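Chapter 5
Brewed and Fermented Condiments: Vinegar

5.1 Scope of the chapter

Vinegar is a dilute solution of acetic acid obtained by two successive fermentations. In the first, yeasts convert sugars to ethanol. In the second, acetic acid bacteria oxidise the ethanol in the presence of air. The flavour of the finished product depends on the raw material, the strain of bacteria, the rate of oxidation and the length of ageing. Chapter 4 dealt with salt-based preserves, and the reader should be familiar with the section there on water activity before continuing.

Three raw materials are considered: malted barley, apple juice and grape wine. Spirit vinegar, made from distilled alcohol, is treated separately in 5.6 because its production involves no colour or aroma carried over from a fruit or grain. Flavoured vinegars – tarragon, garlic, raspberry – are regarded as preparations made from a base vinegar and are left to the exercises.

5.2 Surface and submerged methods

In the surface method, the bacteria form a film where the liquid meets the air. Oxidation is slow and a barrel may take from spring until December to reach full strength. In the submerged method, air is forced through the liquid in a closed tank and the same change takes place within days. The Londanstead works operated both methods side by side, with surface barrels of 50 litres and a single tank of 1000 litres.

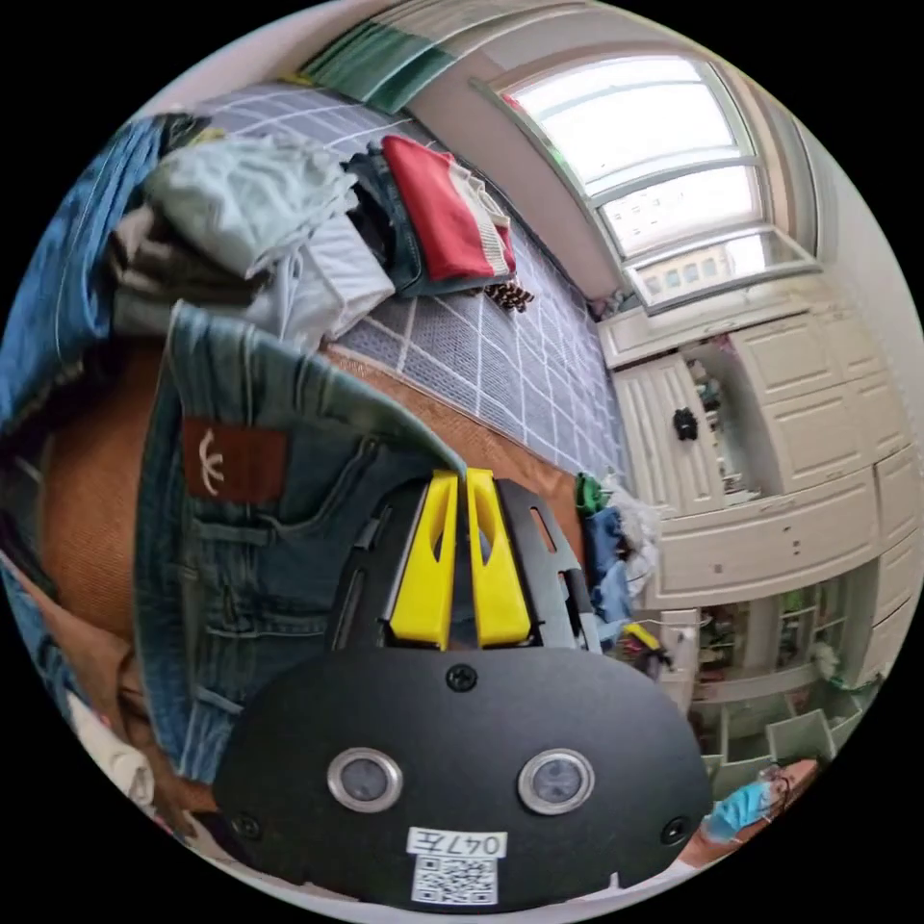
Mahnaz Heydari objects that comparisons of this kind favour the tank unfairly, as barrel vinegar is usually tasted too young. In her view, "a surface vinegar judged before it has rested in the bottle will always seem harsh", and the two should be compared only after equal periods of storage.

The objection is taken up in 5.4, where the Ninham tasting trials are set out in full. For the present it is enough to note that acidity and harshness are separate measures. Acidity is found by titration and stated as grams of acetic acid per 100 millilitres. Harshness is a sensory term and requires a trained panel.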